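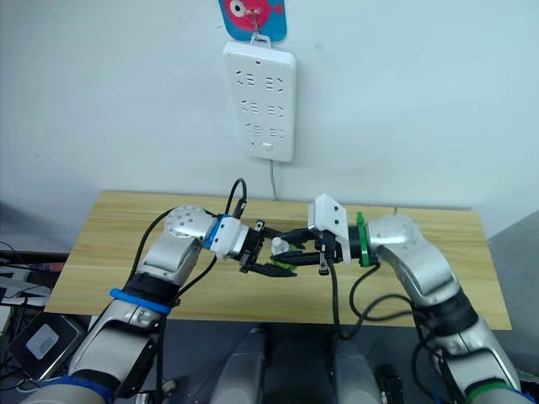

I have wanted a plain, pale table for the back room for longer than I care to admit, and in August I finally gave in and ordered the Honach worktable in light wood. It replaced an old folding thing that wobbled whenever you leaned on it (and I lean on everything), so you may want to take my enthusiasm with a pinch of salt. Still, I've lived with it long enough now to have opinions!

First, the top. It's a lovely soft color, light without being yellow, and it sits very nicely against a white wall. I had worried the whole room would end up looking washed out, and for a day or so I thought about painting. I'm glad I didn't. Small things are easy to find on it, too. Drop a little white cap or a scrap of something green in the middle and your eye goes right to it, where on my old dark table I'd be patting around with both hands like I'd lost my glasses.

I do a lot of fiddly work, mostly sorting and fixing little bits and pieces, and I like having nothing on the table except whatever I'm busy with. The Honach is good for that. It has no lip along the front, so I can rest my forearms there for a whole evening and not come away with a red line across them.

Putting it together took me 2 evenings, which is slower than the leaflet promises, but I stopped for supper and then I stopped for a movie. The bolts were all there. The leaflet itself is tiny, and I ended up taking it over to the window to read it.

Now for the grumbles. The delivery box was enormous and I had to cut it up in the hallway. The feet also adjust only a little, and my floor slopes, so one corner has a folded piece of felt under it. I also looked at the Panix, which has much better feet and costs 50 dollars less, but the top felt thin to me and I didn't care for the gray. If your floor is bad and you aren't fussy about color, go and look at that one before you decide.

Care has been simple so far: a damp cloth, then a dry one. I spilled tea on it the first week and got to it quickly, and I can't find the spot anymore. I do use a mat for glue.

Would I buy it again? Yes, and I'm tempted by the narrower one for under the stairs, if I can ever get the coats to live somewhere else.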